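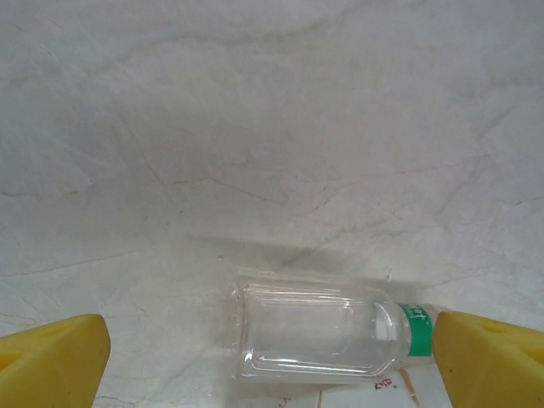 Clear bottle with green label between the gripper fingers, wrist camera view.

Dindwood Robotics Club: Bottle Handling Project
Interim report to the Folitz Education Fund, November
Prepared by Tyra Kvam, project lead

1. Status

The project is on schedule for the equipment and data work and behind schedule for training. Both items of capital equipment in the grant agreement have been bought and installed. The students have recorded 200 of the 300 pick attempts planned for this phase. The remaining 100 are assigned to the second student group, which starts after the school break.

2. Work completed

The students wrote the control script for opening and closing the fingers and a logging tool that stores the joint positions with each camera file. The logging tool replaces the spreadsheet described in our proposal. Each attempt is entered as a pick, a drop or a miss, and a second student checks the entry against the video before it is accepted.

Clear bottles are the hardest items in the set. The background shows through the body, and the detector often places the outline too far toward the label. We moved the lamp twice during the period. The present position gives a stronger highlight along the side of the bottle, and the students have kept it for all later sessions.

The test items are empty drink bottles of mixed size and color, placed on the table at different angles and in some cases overlapping.
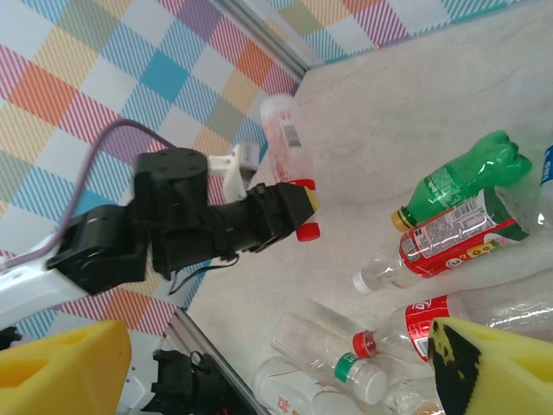

Overlapping bottles account for most of the misses logged so far. The usual fault is that the fingers close on one bottle and push the other out of reach. The group is testing a rule that selects the bottle with the most free space on both sides. The rule works in the simulator and has been run in 20 attempts on the table, too few to report a rate.

3. Problems and changes

One servo in the wrist joint failed and was replaced under warranty by the supplier, Orkell. We lost 2 sessions. The finger pads also wear faster than planned, and we ask to move the unspent travel money to spare parts. The amount is given in the attached budget sheet.

4. Next period

Complete the remaining attempts. Train the first grasp model on the full set. Prepare the entry for the Heydari Student Challenge, for which the rules require a written safety plan. A draft of the plan is with the school for review and will be sent to the Fund when it is signed.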